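Research > Working Papers > Work and Automation
2022-07-13 | Igor Wilczyńska and Zbigniew Szulc

4.2 What the folders do now

Before May, the garment-care crew at Joltero's Punville site folded clothes. They were good at it and, by their own account, bored by it. The arrival of the Mwakyusa folding line was meant to relieve them of the boredom, and it has, in the sense that they now have a different kind.

Five of the 11 people we interviewed have moved from folding to what the firm calls demonstration. They pick up a garment with a hand-held gripper, slowly and well, so that the line can learn from the recording. The quota is 700 grasps a week. One worker told us she used to be paid to be quick and is now paid to be legible.

Quilted clothing has its own reputation on the floor. A shirt goes where it is put. A puffer jacket, several people explained with some feeling, has opinions, and the bedding underneath likes to come along for the ride. 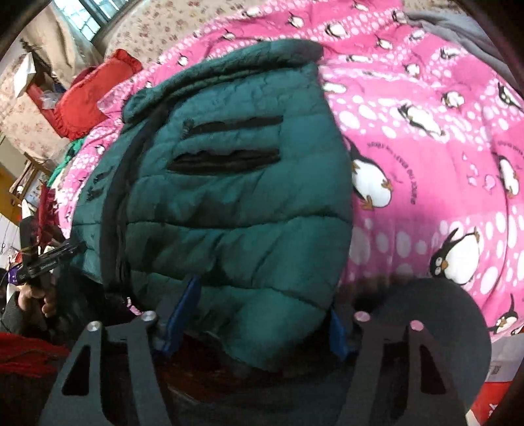
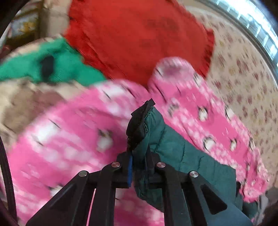

Figure 3. Dark teal quilted clothing held in a hand-held gripper, with pink printed bedding behind.

Pay did not change with the job title, though the vocabulary did. Staff at Punville talk about "clean" and "dirty" grasps the way their counterparts at Gostville still talk about creases, and they correct each other at lunch. Supervisors welcomed this as engagement. The workers we spoke to called it a habit they would like to leave at the door, and two admitted to judging how their families take towels out of the dryer. We return to the question of who owns that skill in Section 5.

Contact the authors | © 2022 Work and Automation Working Papers | Back to top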